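Lindix Bench Notes
Home | Grippers | Arms | Cameras | Controllers | Gallery
Gallery > Soft goods > Parallel fingers on knitwear
March 2026

Parallel fingers on knitwear

This gallery belongs to the comparison of two finger sets on the Nendar parallel gripper. The gripper, the arm, the wrist camera and the controller were left alone for the whole comparison and only the fingers were exchanged. The first set is the stock Nendar pair, flat and smooth. The second is the Jullier pair, which has the same length and mounting pattern but a thin ribbed pad bonded to the inner face. The load is clothing: one garment at a time, lifted from a laundry basket on the floor.

Garments are a poor load for a data sheet. Grip force, stroke and payload are all specified against rigid blocks, and a sweater is never near the payload limit of anything sold for bench use. What separates one finger from another on cloth is how much material it gathers on closing, whether the fold creeps during the lift, and how cleanly the cloth leaves the fingers afterward. Those are the three things we scored.

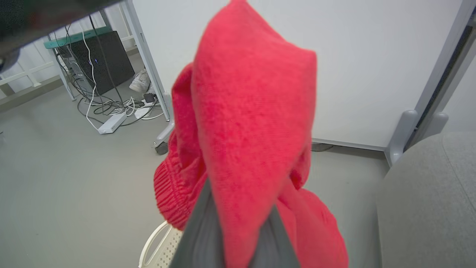

Text and gallery: Dale Orvick, test engineer, Lindix

Smooth gray fingers with a red knit sweater, wrist camera view. The basket rim is at lower left; the ribbed cuff hangs lower than the rest of the cloth on that side.

The point to look at is where the red folds part over the fingers. The cloth wraps over and around them, so the contact line itself is mostly hidden from the camera. That is normal for a thick knit and is the main reason we do not score creep from the wrist view alone.

Setup

The camera sits close to the fingers and looks along them, so the tips come in from the bottom of the picture. With a rigid part this is a good position. The part stays in view and the tips give a constant reference for scale. With a sweater the load can take up most of the image as soon as it is off the floor, and the background is left to the corners. We tried the camera farther back on the wrist in December and got more background, but the bracket then touched the side of the basket on deep picks. It went back to the short bracket before any scored runs.

Exposure was locked. With automatic exposure, a saturated red garment filling the view pulled the setting up and washed out the pale floor behind it, and the edge of a white basket on a pale floor is hard enough to find already. Locked exposure leaves the darker areas under furniture short of detail. We accepted that.

The controller is the Katene unit with its standard position loop. Closing speed was the same for both finger sets. Closing force was set to the lowest value that held a cotton T-shirt with the stock fingers, then left there. Raising the force improves nearly every result on cloth and hides the differences between fingers, so a comparison at full force says little.

Scoring

Each finger set was given 400 lifts. A lift was counted as held if the garment was still clamped when the arm reached its stop height and the gripper had not been commanded again. A garment that hung lower at the stop than at the start of the lift, but was still clamped, was counted as held and marked for creep.

The stock fingers held 392 of 400. The Jullier fingers held all 400, with a different problem described below. The eight drops on the stock fingers were all on a slippery lining fabric; no knit was dropped by either set.

Creep is a separate matter. A loose knit stretches under its own weight, and a cuff or hem that ends up lower may have come from the cloth stretching, from a fold opening, or from the fingers losing material. From above, these look alike. To tell them apart we used a second camera at the side and compared the position of the fold at the finger edge at the start and end of the lift. The side view was usable for 701 of the 800 lifts. In the others the garment had rotated and covered the fingers.

Release

Release is where the smooth pair did better. On opening, a smooth finger lets most cloth go at once. The ribbed pad caught on fuzzy yarn, and the garment stayed attached to one finger until the wrist was shaken. We added a short shake to the release routine for the Jullier set - two small rotations - and it cleared most of these. It also costs time on every cycle, whether the garment is caught or not.

The pads collect lint. Holding ability did not change over the run, but sticking on release became more frequent toward the end, and wiping the pads with a dry brush brought it down again. The smooth fingers were wiped at the same intervals to keep the procedure the same. They did not need it.

Approach

Finger shape matters less than where the fingers arrive. Both sets took a better hold when they came down onto an existing ridge in the cloth than when they closed over a flat area. On a flat area the smooth pair tends to slide over the top layer and close on very little. The ribbed pair drags the layer inward and makes its own ridge, and most of its advantage on thin fabric comes from this.

For thick knits, approach depth can be shallow. A sweater presents a ridge nearly everywhere, and going deeper adds the risk of closing on the basket wall. The perforated basket we use will flex if a finger catches it, but the arm reports a contact and stops, and the lift has to be repeated.

Both sets pinch at a single location, so the rest of the garment hangs however it likes. Neither is suited to presenting a sleeve or a hem to a second arm without a regrasp. That work needs two grippers or a different motion, and is outside this comparison.

Settings for anyone repeating this

Gripper: Nendar parallel, stock firmware
Fingers: Nendar stock; Jullier ribbed
Controller: Katene, position loop, low force
Wrist camera: Lindix, short bracket, exposure locked
Side camera: Lindix, fixed stand
Lifts per finger set: 400
Shake on release: off for stock, on for Jullier
Brush interval: same for both sets

Which to use

For knitwear and towels we have gone back to the stock fingers. They hold well enough at low force and release without the shake. For linings, sportswear and anything slick, the Jullier pair is worth the extra cycle time. A mixed basket is the awkward case, and for now it runs on the Jullier pair with the shake enabled and the brush close by.

The next gallery covers the same garments with a tapered fingertip. Mounting plates for it are on the bench, and the force setting will be found again from the T-shirt before scoring starts.

Previous gallery: Stroke and closing speed
Next gallery: Tapered fingertips (in preparation)
Back to Soft goods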